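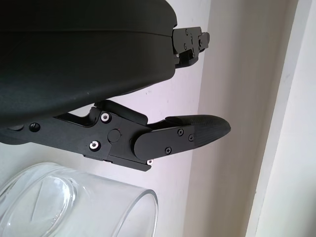 Wrist view, glass on its side under the finger linkage.

Date: March 1, 2024
Subject: Re: Pukby bench, drinkware tasks

An earlier message said:
> Has anyone on the list got cup handling to the point
> where you'd leave it alone in a kitchen? The Flevetti
> numbers look good, but they only cover upright cups.

Short answer from Toledo: no. We logged 2933 attempts on the Pukby bench between September and the end of January, 2422 of them counted as good. Most of the misses were clear cups lying down. Depth drops out on the wall of the cup and the planner picks a grasp point behind it. Upright bottles with a label are much easier.

Pouring is a separate problem. Two hands have to agree on where the rim is, and the fill level changes the wrist torque during the tilt. We run it at low speed, which rules out any shop-floor use for now. Config is in the Stulero repo under bench/pour.
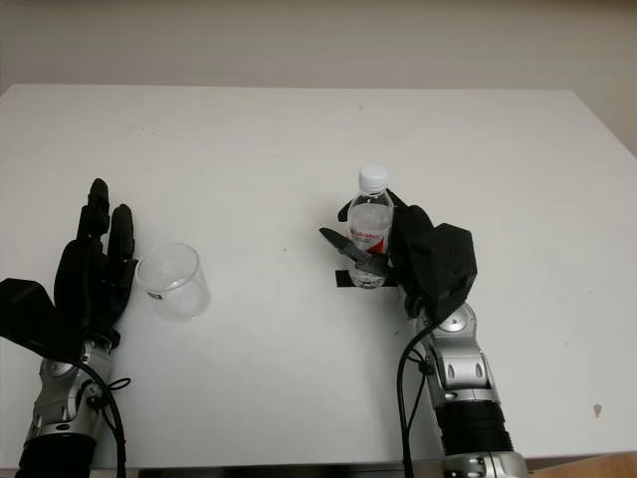 Stulero wrote back off-list that low speed is fine for a home, and that the open question is wear: their finger pads get swapped every 800 cycles and they want 4000 before they'd quote a service interval. I don't have pad data past our own runs.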